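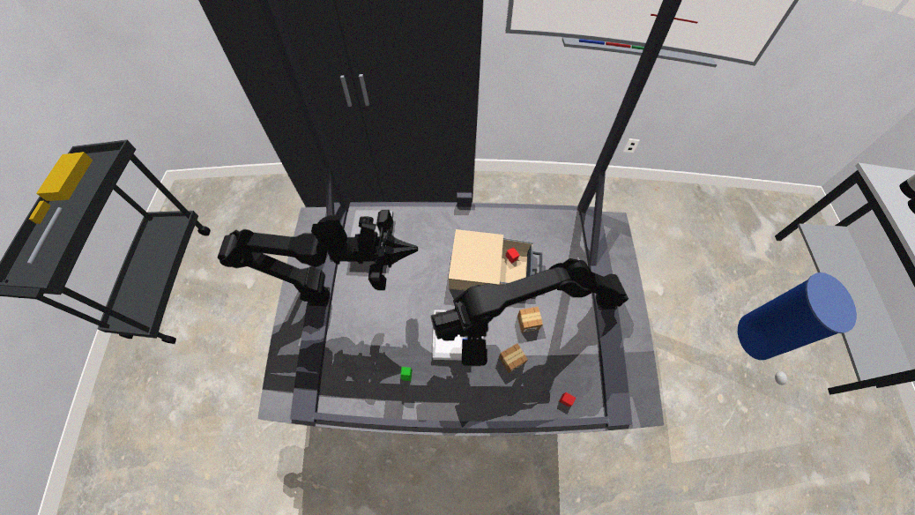 When should a small town library start planning its summer reading program? In January, before the school calendar is set, and with a draft budget by the end of that month.

Home | Talks | Notes | Contact

Speaker notes – Ruaridh Farquharson, Platley

Slide 2. Start with the numbers. We signed up 724 kids last summer and 466 finished. Pause there. Most of the ones who quit did so in the first week of August.
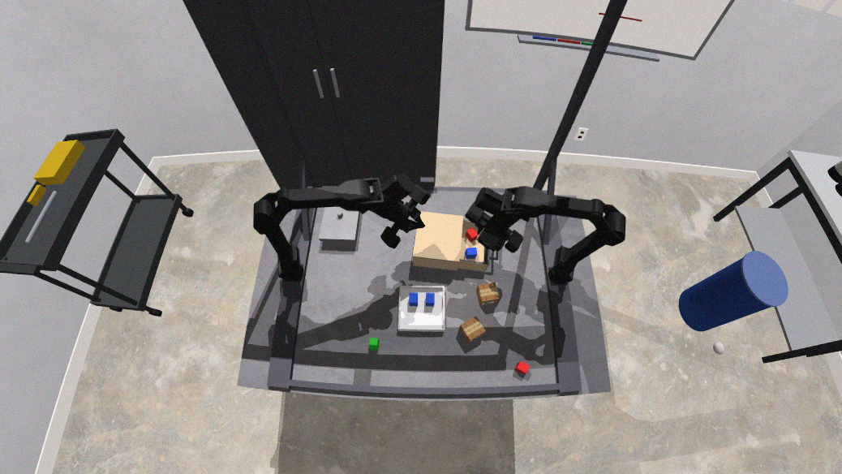

Slide 3. The old log asked for 24 books. Too many for slow readers, too few for fast ones. We switched to minutes, and parents liked that better. Mention Lautaro Urrutia's paper log from the Jimamstead branch – pass the copies around now.

Slide 4. Prizes. Keep this short. We spent less on toys and more on paperbacks the kids could keep.

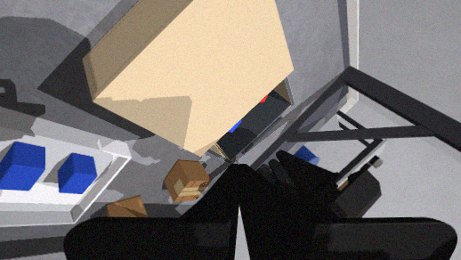

Slide 5. Teens. Only 33 joined, and most of them came for the evening movie. Ask the room what they do for this age group. Allow five minutes and write the answers on the board.

Slide 6. Sign-up forms are on the back table. Break at 10:30.

Filed under: Library Programs, Talks
Last updated: August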